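Hand-held gripper demos: policy hesitates before grasping a whisk handle. Camera height or demo style?

Posted in Robotics & Automation > Teaching by demonstration
Tags: hand-held gripper, imitation learning, kitchen tasks, wrist camera

umdale_bench

I'm collecting demonstrations for a small set of kitchen tasks using a hand-held gripper with a camera on it. No arm is involved during collection. The trained policy then runs on a six-axis arm carrying a copy of the same gripper. The task in question is picking up a balloon whisk by its handle and placing it in a bowl.

Setup so far:
Camera fixed to the gripper body, wide lens, 60 frames per second, downsampled before training.
Pose from visual-inertial tracking, no external markers.
Jaw width logged from an encoder.
Two operators, both right-handed.

The behaviour I can't get rid of is a stall. The arm approaches the handle correctly, stops a few centimetres short, drifts sideways and then either closes on air or sits there until the timeout. In the last batch of 24 rollouts it stalled in 7. The rest were fine, including a few with the whisk turned well away from any angle I remember demonstrating.

My bench is a grey countertop beside a window, and most of the demos start low, with the gripper nearly level with the surface.

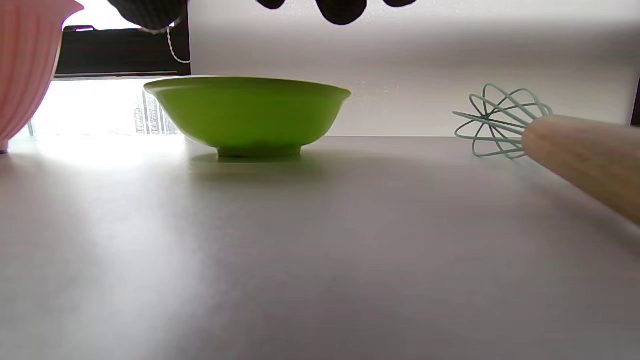
I went back through the raw episodes looking for tracking loss and found very little. The trajectories look smooth when plotted. Jaw width is clean. I have tried training longer and lowering the learning rate, and neither changed the stall in any way I could measure. Before I throw out the data and recollect, I'd like to know whether this is more likely a camera problem (low angle, plain surface, daylight) or a problem with how we are demonstrating. I would also like to know whether teleoperating the arm directly would avoid it. We have a leader arm from Platitz sitting in a cupboard, but it is slow to use and the operators dislike it.

Bromivano

Check your pauses first. A stall just short of the object is a common symptom of operators pausing just short of the object. With a tool in your hand you tend to move in quickly, stop, line up the jaws by eye and then close. During the stop, the recorded action is close to zero and the camera view hardly changes. If your policy only sees one or two recent frames, it has learned that this view means "don't move", and it has no means of telling how long it has already been waiting.

How to confirm it: compute gripper speed for each episode and plot it against distance to the grasp point. If there is a dip to near zero at the same distance where the rollouts stall, you have your answer. Smooth trajectories won't show this. A position plot of someone standing still is very smooth.

Fixes, in the order I would try them:
1. Trim the near-zero segments before training. Set the threshold on speed and jaw rate together, or you will cut out the grasp itself.
2. Predict longer action chunks, so the chunk spans the pause.
3. Recollect with one instruction to the operators: keep moving until the jaws close. Slow is fine. Stopped isn't.

On the camera: a near-level approach over a plain matte surface does give weak depth cues, and tracking has little to hold on to if the counter fills most of the view. Start each episode with a few seconds of looking around the room so the tracker has a decent map, then trim that section too. Daylight matters less than people think, provided you collect at more than one time of day. If everything was recorded at 10 am, expect trouble at 4 pm.

I wouldn't switch to the leader arm for this. Teleoperated demos usually contain more pausing, particularly from operators who dislike the device. What you gain is that every recorded motion is one the arm can execute. If your stalls come from joint limits or the controller refusing a pose, that is a different fault and you should see it in the controller log.

kelp_and_solder

Just get more data. We had 4,000 episodes on a similar job and it was fine.

boström_cell_2

More data with the same pause in it will give you the same pause. The first reply is right on that, but I'd add latency to the list. In collection your image and pose are matched after the fact, so effective delay is zero. On the arm you have camera delay, inference time and controller lag. Close to the handle the correction the policy asks for is already stale when it is carried out, and that produces sideways drift much like yours. Measure the camera delay by filming a running clock on a monitor, then discard the opening steps of each chunk to suit.

Also check the jaw calibration between the hand-held unit and the one on the arm. Ours differed by a few millimetres at full open after a finger pad was replaced, and the policy wouldn't commit to thin handles until that was sorted.

umdale_bench

Thanks. Plotted speed against distance and the dip is there for both operators, much deeper for one of them — me, unfortunately. Nothing in the controller log about limits. Trimmed and retraining overnight with a longer chunk. I'll measure camera delay tomorrow before touching anything else, and I'll post the rollout numbers under this thread once I've rerun the same starting positions.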